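Home workshop > Gears & clockwork > Help with refitting

3 min read

Small gears keep wandering about on a round plate, what do I do?

Fionnuala Coughlan

Hello all, hoping somebody can put me right before I lose my temper completely. I've inherited a table-top turntable display from my uncle (it used to sit in the window of his shop and rotate a cake stand, very slowly, all day long). The name on the bottom is Trivov, which I can't find a thing about. I took it to bits in August to clean it, like a fool, and now I have a round metal plate with a hole in the middle, a handful of little straight-toothed gears and no idea how to get them back on in the right places.

Every time I put one down the last one slides off. I've tried it on the kitchen worktop and on a tray, and I lost a gear behind the cooker for 4 days. Is there a knack? And does it matter which way up they go? They look the same on both sides to me but I'm worried there's a right way round. I have the motor and the pins in a jam jar, and 12 screws that all look identical.

Achilleas Theodorakopoulos

Oh I love these things! First of all get off the kitchen worktop. Put an old thick cloth down on a big table, dark if you've got one, and do the whole job on that. Shiny little gears show up a treat on dark grey and they don't bounce and roll like they do on a hard top. Doesn't matter if the cloth is creased.

Then get the plate flat in the middle of it and leave it there. Bring the gears to the plate one at a time, and hold each one by the teeth, from both sides, so the bore is left clear and you can see what you're lining it up with. Something a bit grippy on your fingertips helps no end. I cut the ends off an old pair of rubber gloves. Lower it straight down and let go gently, no sliding it in from the side, that's how you knock its neighbour off.

Plain straight-cut gears will usually go either way up, but have a look at the wear on the teeth. If one edge is more polished than the other I'd put it back so the polished bits meet again. Lay them round the plate dry first, no grease, before you touch the pins.

Plate and gears on a grey cloth:
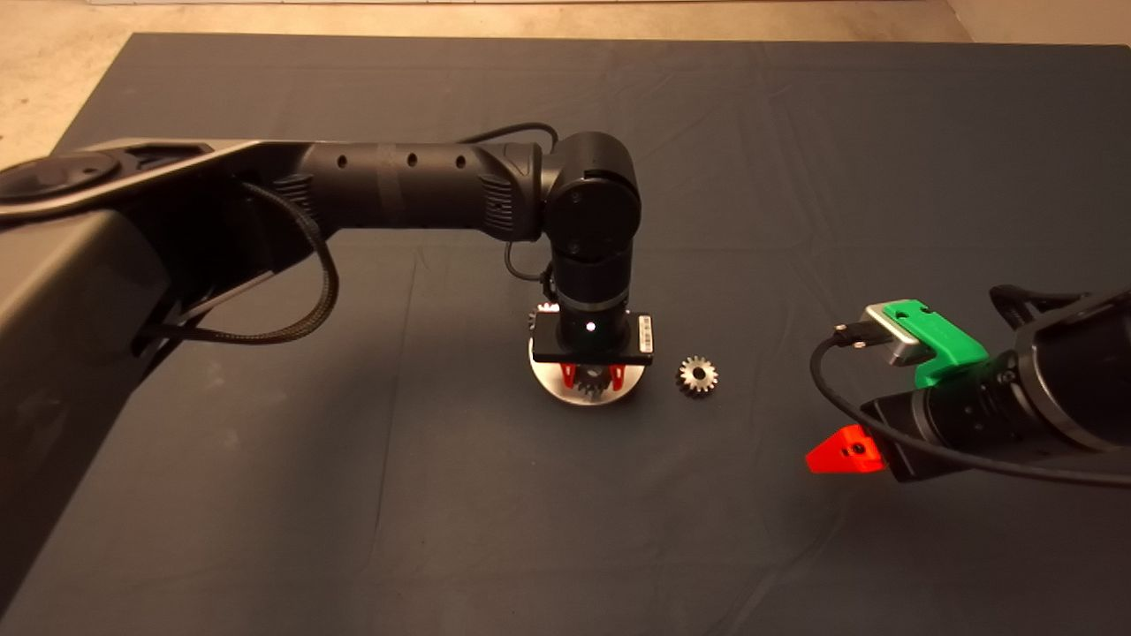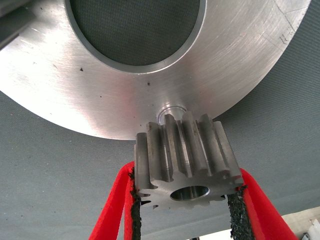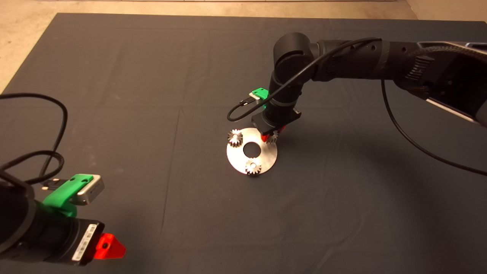

Once you're happy with where they all sit, fit the pins and turn the thing by hand, all the way round, before the motor goes anywhere near it. If it catches, stop and take out the last gear you fitted and try that one again. Only then a dab of light grease, and I do mean a dab, my first one flung it up the curtains.

trolivby58

just glue them

Fionnuala Coughlan

Thank you Achilleas, the rubber glove tips are genius! I've got the spare bed blanket on the dining table now and two gears are staying put. I will not be gluing anything. Still stuck on the screws, but I'll ask about those separately.

Filed under: gears, small repairs, shop displays
207 views

Contact us | Back to top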